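本章适用于 Söderlund 青少年赛事数据平台(以下简称"平台")的赛区管理员与记录员。阅读本章前,请确认已完成第二章所述的服务器注册与许可证激活。

# 第三章 赛区建立与比赛日设置

## 3.1 适用范围

平台用于十八岁以下各级别足球联赛的赛程编排、球员登记、现场技术统计及轮次评选。本章说明如何建立一个赛区、录入参赛球队与球员、设置比赛日终端,以及在轮次结束后核对并发布数据。

本章所述界面以 2021年9月 发布的版本为准。使用早期版本的赛区,菜单名称可能略有差异,操作顺序不变。

平台设有以下角色:

| 角色 | 权限 |
|---|---|
| 赛区管理员 | 建立赛季、登记球队、分配账号、发布数据 |
| 记录员 | 现场录入统计、提交比赛报告 |
| 球队联络人 | 提交出场名单、查看本队数据 |
| 评选员 | 查看全部比赛数据、提交轮次评选 |

同一账号不得在同一赛季内兼任球队联络人与评选员。系统在分配角色时会自动检查,发现冲突即拒绝保存。

## 3.2 建立赛季

1. 以赛区管理员身份登录,进入"赛季管理"。
2. 点击"新建赛季",填写赛季名称。名称应包含赛区名与级别,例如"Skovau 赛区 十八岁以下男子组"。
3. 选择赛制。可选项为单循环、双循环及循环加淘汰。
4. 设定赛季起止日期。跨年度赛季的冬歇期须单独填写;冬歇期覆盖1月的赛区,应在此处勾选"跳过该月轮次"。
5. 设定积分规则。默认值为胜场三分、平局一分、负场零分。
6. 点击"保存为草稿"。

草稿状态下的赛季对球队联络人不可见。全部球队登记完毕后,再执行"公开赛季"。

> **注意:** 赛季公开后,赛制与积分规则不可更改。如确需更改,须由赛区向平台支持部门提交书面申请,已录入的比赛数据将转入备份区,待新赛季建立后重新导入。

## 3.3 登记球队与球员

### 3.3.1 登记球队

1. 在赛季页面选择"球队",点击"添加"。
2. 输入球队全称与简称。简称将用于比分栏,最长为四个汉字或八个拉丁字母。
3. 录入主客场球衣颜色。两套颜色在系统中判定为相近时,页面会显示黄色提示,管理员可选择忽略。
4. 指定主场。主场须事先在"场地"中登记,见 3.4 节。
5. 填写联络人的电子邮箱。系统将自动发送激活邮件,链接有效期为 4 天。

### 3.3.2 登记球员

球员资料可逐条录入,也可使用表格模板批量导入。使用模板时请遵守下列要求:

- 出生日期一律采用"年-月-日"格式,不得使用文字月份。
- 球衣号码为整数,同队不得重复。
- "位置"一栏只接受下拉菜单中的选项。
- 监护人同意书编号为必填项,缺失时该行不予导入。
- 模板首行为字段名,不得删除或改名。

每支球队的赛季名单上限默认为 21 人。赛区章程另有规定的,可在"赛季参数"中修改。

导入完成后,页面会列出未通过校验的行及原因。更正后只需重新上传这些行,已成功导入的记录不受影响。

> **注意:** 未成年球员的照片、住址与联系电话属于受限资料。平台不向球队联络人以外的账号显示上述内容,导出文件中亦不包含。

### 3.3.3 转队与临时征调

球员在赛季中转队时,不得在新球队名下重新建立档案,应按以下步骤办理:

1. 由原球队联络人在球员页面提交"释放申请"。
2. 由新球队联络人提交"接收申请",并上传双方签署的文件。
3. 赛区管理员核对后点击"批准"。

批准后,该球员此前的出场与进球记录仍归入个人档案,球队统计不作变动。

从低龄组临时征调的球员,在同一赛季内最多可代表高龄组出场 2 次。超过上限时,系统会在提交名单时予以拦截。

## 3.4 登记场地

1. 进入"场地",点击"添加场地"。
2. 填写场地名称、地址与场地类型(天然草、人造草或混合草)。
3. 标明是否具备照明设备。未标明的场地不可安排晚间比赛。
4. 上传场地平面图,图中应标出记录席、换人区与急救通道。
5. 指定网络接入方式:固定网络、移动网络或离线录入。

同一场地在同一时段只能安排一场比赛。Platden 体育公园等设有多块球场的场地,应将每块球场分别登记,并以编号区分。

## 3.5 比赛日终端设置

记录员可使用平板电脑或智能手机录入数据。每场比赛应配备 2 台终端,一台为主机,另一台为备机。

### 3.5.1 赛前准备

1. 检查终端电量。低于八成的终端应先行充电。
2. 安装 Brastia 记录端应用,并以记录员账号登录。
3. 选择当日比赛,点击"下载比赛包"。比赛包内含双方名单、球衣颜色及场地信息。
4. 核对比赛编号与裁判员手中的赛程表是否一致。
5. 在主机上点击"设为主机",随后在备机上扫描主机显示的配对码。
6. 确认两台终端顶部的状态栏均为绿色。
7. 关闭终端的自动锁屏与来电提醒。

终端在赛前及中场休息期间应放置于干燥、平稳的台面,并避免阳光直射。

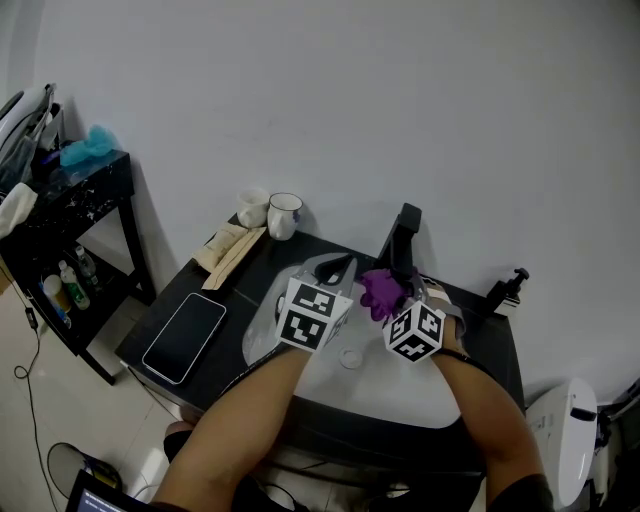

图 3-1 台面左侧屏幕朝上放置的智能手机

终端出现水渍时,应先以干布擦拭外壳与接口,再连接充电线。接口内有水分时禁止充电。

> **警告:** 雨天比赛时,终端须置于防水套内使用。因进水造成的数据丢失无法由服务器恢复,请务必保持备机在线。

### 3.5.2 录入首发名单

1. 开赛前一小时,球队联络人应在各自账号内提交首发与替补名单。
2. 记录员在"名单"页面逐一核对号码与姓名。
3. 如有更改,应由球队联络人重新提交,记录员不得代为修改。
4. 双方确认后点击"锁定名单"。

名单锁定后,仅可因热身受伤更换球员。更换时须选择原因,并由裁判员在终端上签字确认。

### 3.5.3 现场统计

点击"开始比赛"后,计时器随即启动。录入事件时,先点选球员,再点选事件类型。常用事件如下:

| 事件 | 录入要求 |
|---|---|
| 进球 | 须选择进球方式;如有助攻,一并录入 |
| 射门 | 区分射正、射偏与被封堵 |
| 抢断 | 以完成控球权转换为准 |
| 拦截 | 不与抢断重复计算 |
| 扑救 | 仅限守门员 |
| 黄牌、红牌 | 须填写裁判员报告中的原因代码 |
| 换人 | 先选下场球员,再选上场球员 |

误录事件可在时间轴上长按后选择"撤销"。撤销操作会保留在日志中,供赛后核查。

伤停补时阶段的事件由系统自动标注,例如"45+3"。记录员不必手动更改时间。

> **注意:** 网络中断时,应用会自动转入离线模式,状态栏变为灰色。此时可继续录入,恢复连接后数据将自动上传。上传完成前,请勿退出登录或卸载应用。

### 3.5.4 主备机切换

主机发生故障时,按以下步骤切换:

1. 在备机上打开"设备"页面,点击"接管"。
2. 输入赛前设定的四位接管码。
3. 核对计时器读数。与裁判员计时不一致的,在"校准"中更正。
4. 补录切换期间遗漏的事件,并在备注栏写明"补录"。

原主机恢复后,只能以备机身份重新加入,不得再次接管同一场比赛。

## 3.6 赛后核对与提交

1. 终场后点击"结束比赛"。点球决胜的比赛,须先完成点球记录。
2. 核对比分、进球球员、红黄牌及换人时间。
3. 请裁判员在终端上签字。
4. 点击"提交报告"。
5. 待页面显示回执编号后,方可关闭应用。

报告提交后,双方联络人可在次日中午前提出异议。异议应指明事件时间与具体内容,并可附上比赛录像片段。赛区管理员在"异议处理"中作出决定,决定结果会自动通知双方。

逾期未提出异议的,报告自动转为"已确认"。

## 3.7 轮次评选

一轮比赛的全部报告转为"已确认"后,评选功能自动开放。

1. 评选员进入"轮次评选",选择相应轮次。
2. 系统按球队列出符合条件的球员。出场时间不足半场的球员不在列表之内。
3. 评选员为每支球队选出一名球员,并撰写评语。
4. 评语应以场上表现为限,不得涉及球员的学业、家庭或健康状况。
5. 点击"提交"后,评选内容转交赛区管理员审核。

尚有比赛延期未赛的轮次,可由管理员选择"部分评选"。未完成比赛的球队将显示为"待定",补赛结束后再行补选。

评选页面中的数据排序仅供参考,不产生自动推荐结果。

## 3.8 发布数据

1. 进入"发布",选择轮次与内容类别(积分榜、射手榜、评选结果)。
2. 点击"预览",检查队名、比分与球员姓名。
3. 设定发布时间,或选择"立即发布"。
4. 如需同步至赛区网站,勾选"推送至外部页面",并填写接口密钥。

已发布的内容如有错误,应使用"更正发布"功能。更正后的页面底部会显示更正时间,原有内容保存在后台,不对外显示。

> **小心:** 请勿使用"撤回全部"处理个别错误。该操作会同时撤下该赛季此前各轮次的页面,重新发布须逐轮进行。

## 3.9 常见提示信息

| 提示代码 | 含义 | 处理方法 |
|---|---|---|
| R-101 | 名单人数超过上限 | 检查赛季参数或删减名单 |
| R-104 | 球衣号码重复 | 由球队联络人更正后重新提交 |
| T-202 | 配对码失效 | 在主机上刷新配对码,重新扫描 |
| T-207 | 终端时间与服务器不符 | 开启终端的自动校时功能 |
| P-303 | 报告缺少裁判员签字 | 返回报告页面补签 |
| P-305 | 外部接口密钥无效 | 向赛区网站管理人员索取新密钥 |

按上表处理后提示仍未消除的,请在"帮助"页面点击"导出日志",并将日志文件连同比赛编号一并提交支持部门。提交前请勿清除应用缓存。

赛区积分榜的并列排名规则及淘汰阶段的编排方法,见第四章。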